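4.2 Comparing the two controllers in simulation

Before we let either controller near the real arm, we ran both of them in the simulator, mostly because I've broken enough fingertips in my life and Samina Satti was tired of ordering new ones. The two candidates were Florell, which closes the fingers on a fixed schedule once the wrist reaches its target, and Pedness, which keeps correcting the wrist from the camera picture right up until the fingers touch something. Same arm, same gripper, same wrist camera for both. We only swapped the controller.

We kept the task simple on purpose. There's a thin object to deal with and a round container close by, and the gripper has to get its fingers on either side of the object without bumping the container. It sounds easy (I thought so too!), but thin things are mean to grippers. If the wrist is off to one side by even a little, one finger gets there first and shoves the object away before the other finger can help. A block or a can will forgive you for that. A stick won't.

Each controller got 110 start poses, and the poses were identical for both, so any difference in the results comes from the controller and the noise we added to the camera. Everett Obi wrote the script that draws the poses, and he threw out any start where the fingers were already touching something. We also changed the table surface between batches. The busy stone textures gave Florell no trouble at all, which makes sense when you remember that it stops looking once the approach is done. Pedness was another story. With veined stone behind a narrow object, its edge tracker sometimes grabbed onto a pale vein and followed that for a while, and the wrist drifted off with it. I spent an embarrassing afternoon looking for a bug in the arm model before Shoshana Abernathy plotted the tracked edges and showed me what was going on.

Figure 3 shows one wrist view from the stone batch, with the fingers wide apart and the tip of the yellow and off-white rod just short of the middle finger. Views like this one are where the two controllers disagree the most. Florell commits to the wrist position it has, and Pedness still wants to move.
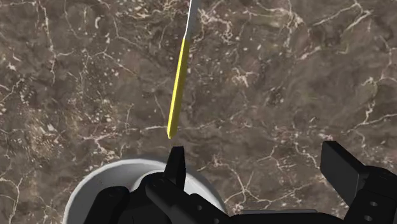 Figure 3. Simulated wrist view on the veined brown stone surface, gripper open, white round container at lower left.

4.3 Camera noise and finger timing

We next turned up the camera noise and left everything else alone. I expected Pedness to fall apart here and it held up pretty well, as long as the fingers waited for the wrist to settle. When we let them close early, it got sloppy fast. Roscoe Achterberg suggested adding a short hold before closing, and we kept that hold in all the runs that follow.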